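Grirholm Community Help > Teaching by hand and remote control

Two-arm plate loading: how do I get smoother demonstrations?

Asked by Tamsin Schumacher
Viewed 1,407 times

Hello everyone, and sorry in advance for the length of this, I do go on a bit. I've been teaching a pair of arms to load plates into a wire dish rack. I drive both of them by remote control using the Kombo handles (one in each hand), record each go from start to finish, and then train on the lot. Cups and cutlery I managed well enough back in June, but plates have got me properly stuck.

My trouble is the moment just before the plate goes in. The right arm brings it up on its edge beside the rack, and then I hover. I nudge it left, I nudge it back, I squint at the wires, and by the time I've made up my mind there's a long dithering patch in the recording. The trained arms have learnt the dithering beautifully! They do it far better than they do the loading. 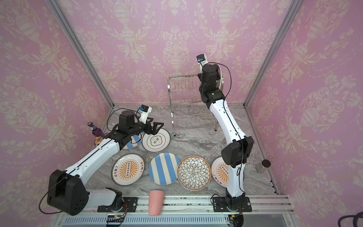 Page 1 of 2

That's the point where I always slow down, with the plate up on edge and the rack still empty. I've also no idea what to do with my left hand in the meantime. At the moment I leave the left gripper open, low over the plates, and it drifts about whenever I'm concentrating on the other side.

So, should I cut the hovering out of the recordings afterwards, or throw those goes away and do them again? And does it matter that I set the plates out in much the same way each time? I'd be so grateful for any pointers, however small.

Marcus Thibodeaux
Posted August 12, 2021

Hello Tamsin, what a lovely clear write-up, and please don't worry about the length, you should see some of mine. I had the very same hovering with saucers on our setup at Mostberg and it took me an embarrassingly long while to get past it.

I wouldn't cut the pauses out of the middle. If the arm has moved even a little while you were dithering, you end up with a jump at the join, and the arms will try to copy that too. Do the go again instead. Before you press record, decide which slot the plate is going into and say it out loud if you're on your own (or even if you're not, my colleagues are used to it by now). I practise the move 9 times with the recording off, and then my hands more or less know the way.

The other thing that helped me was turning the plate upright early, low down and well away from the rack, so that the last stretch is one simple slide across and down. If you are still turning it when you get to the wires you have two jobs on at once, and that's when the nudging starts.

As for your left hand, pick a resting place and go back to it every single time. I like somewhere high and off to the side. Yours is down among the plates, and if it drifts it may well push one, and then you've taught it that as well.
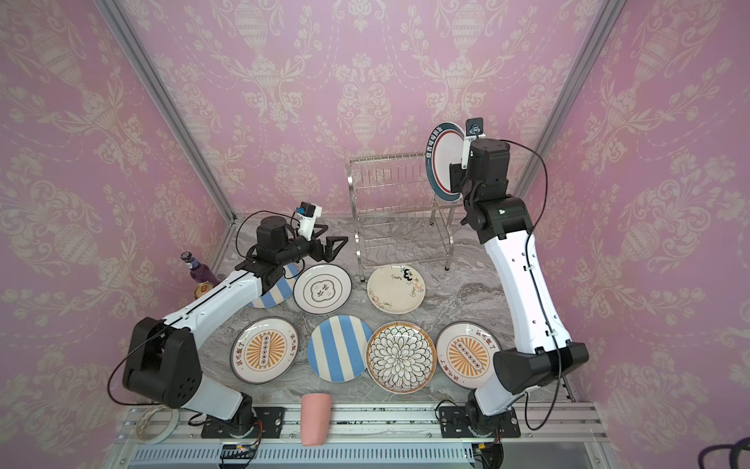 Page 2 of 2

With the left gripper reaching over the back plates like that, I'd be tempted to lift it and draw it back before the right arm goes anywhere near the rack. Your striped plate at the back is partly hidden under the forearm too, at least from that view. If that's one of the views you train on, it would be kinder to let the arms see the whole plate.

Otis Marchetti

just slow everything down. worked for me

Jalen Szabo

Marcus has covered the hovering nicely, so I'll only add a word about the layout. Yes, do move the plates round! Swap the sunburst ones with the petal one, shift the front row, turn a few so the writing faces another way. I recorded 2,506 goes with my bowls in the same places (yes, I know) and the arms went straight to those places whether there was a bowl there or not.

Move the rack as well, but only a little to begin with, and keep your bottle and cup and so on in different spots from one batch to the next. And do save some goes where the plate touches a wire and you back off and try again calmly. Those are worth keeping, so long as you know what you're doing at each step. It's the wandering about that I'd bin.

Tamsin Schumacher

Oh, thank you both, and Otis too! I'll redo tomorrow's batch with the plate turned upright early and the left arm parked up high. Marcus, do you reset the handles between goes, or just carry on from wherever your hands have ended up?

Marcus Thibodeaux

I reset every time. It's dull but it only takes a moment, and the starts come out much tidier.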